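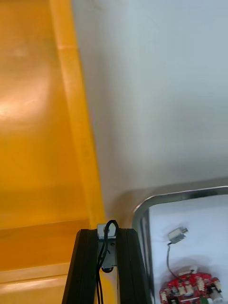 Blair Nisbet had been moving parts by hand for nineteen years before Grudmont asked her to do it with a handle and a screen. The handle sat in a bracket on a desk at the back of the Durkell building. When she squeezed it, the fingers squeezed. When she turned her wrist, the arm turned, a little late. She watched through the small camera at the wrist, which showed her the two black fingers and whatever lay past them, and for most of that winter what lay past them was the yellow bin on one side and the tray with the metal rim on the other. The red board was in the tray again this morning, with the little silver part above it and its dark wire trailing down.

She pressed the pedal to start.

The job was to take the silver part by its body, lift it over the rim, and put it in the bin. The wire was not to be pulled. That was the only rule she had written herself. Wannasri, who ran the program, had typed it up and taped it to the desk.

She brought the fingers over, opened them, and went down slowly. The bin was bright enough to throw off her eyes, so she looked at the rim of the tray and judged the height from that. She closed the handle. The part came up and the wire came with it. She carried it across, let go, and pressed the pedal again.

"Good one," Wannasri said from the other desk.

"What number?"

"2,751."

Blair nodded and drank some coffee. A boy from the night crew came in and set out the next tray. He put everything close to one corner, the way he always did, and she told him to spread things out.

"Does it matter?" he said.

"It'll think they live in the corner."

He moved the board over with one finger and went back out.

In March she had still been on the line. There were 26 of them then, at two long benches, sorting what came out of old phones and heaters and toys. They had talked all day. Her sister-in-law worked across from her and could strip a unit without looking down. When the line closed, Grudmont kept four people on, and Blair was the one they asked to teach. She had said yes in the parking lot and then sat in her car for a while with the engine running.

She did 43 more before lunch. On one of them she caught the wire under the left finger and dragged the part on its side halfway over the rim. She stopped there.

"Throw that out," she said.

"We can keep it," Wannasri said. "Just back up and fix it. It needs to see somebody fix it."

So she backed up. She lowered the part to the tray, opened the fingers, came around from the other side and took it again. It was slow and she did not like how it looked. Wannasri marked it with a star.

After lunch they let the arm try. Blair put the handle in its bracket and folded her hands in her lap. On the screen the fingers opened and went down, and she noticed they stopped for a second just above the part. She had never been told to do that. It was something she did on the bench, a small wait before she touched anything, from the years when the parts sometimes came in with a charge still in them. She had been bitten twice and had kept the habit.

"Why's it waiting?" Wannasri said. "I can trim that out. We'd save a second every time."

Blair watched the part go over the rim. The wire swung and went in after it.

"Leave it for now," she said.

Wannasri looked at her and then wrote something down. The boy came in with another tray. He had spread things out this time, with the board turned around the other way. Blair took the handle down from its bracket and put her foot on the pedal.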